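In Defense of the Big Ugly Room

The town of Solluvdale would like to know what I think should happen to the old Trummer building, and has sent me a postcard with a line and a half on which to say so. I needed more room than that, which happens to be my subject.

If you haven't been past it lately, the Trummer building is the long one at the bottom of Vostgate, across from the tire place. It made shelf brackets until it didn't. Since then it has been one large open floor that people rent by the month and put whatever they like in. The proposal on the postcard is to "activate" it. Activation, as far as I can tell from the drawings, means walls. The floor gets chopped into 67 studios, each with its own door, its own thermostat and a little frosted window so you can tell if the person inside is alive.

I have rented space in rooms of both kinds. For two years I had a studio at Urnine, which was activated before I got there, and I paid $420 a month for a box in which I could touch both walls if I leaned. It was quiet. It was so quiet that I learned the complete habits of the heating pipe. I knew my neighbor only as a cough. When I needed to lay out anything longer than a door I did it in the hallway, and a laminated sign went up about people who did things in the hallway.

A big ugly room doesn't put up signs. It has one ceiling, usually a corrugated one, with the ducts hanging out where God and the landlord can see them. The lights are the long office kind that make every face look like it's waiting on test results. The furniture has come from nine different places and agrees on nothing. You will find a serious wooden desk, and a mesh chair that has lost an argument with somebody's back, and sooner or later an armchair in a color no office would order on purpose.

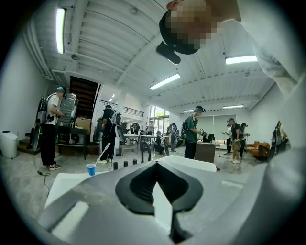
And people stand up in it. I think this is the part the drawings miss. Give people a small room and they sit down and face the wall. Give them a big one and they drift around on their feet, and stop at each other's desks, and have conversations they would never have scheduled. Half of what I know about my own trade I picked up because I was on my way to the sink.

I'm told the trouble is the air above our heads. A consultant stood up at the May meeting and said that the Trummer building had a great deal of "unproductive volume." I have been called something similar. But a high ceiling is what lets you carry a ladder across a room without an insurance claim, and it is what keeps a dozen people's lunches from becoming one lunch. It also does something for the head. I can't prove it and there's no box for it on the postcard.

Yes, you can hear everybody. Yes, in winter the heat goes straight up and lives with the beams, and the rest of us wear coats. I once sat through a man's entire phone call about his gutters and came away with opinions about his gutters. I would still take it over the cough.

The town says it has mailed 1,000 postcards and hopes to get 500 back. Mine is going in with "leave it alone" written across it, including over the part reserved for postage. If they must spend money, the bathroom door doesn't latch.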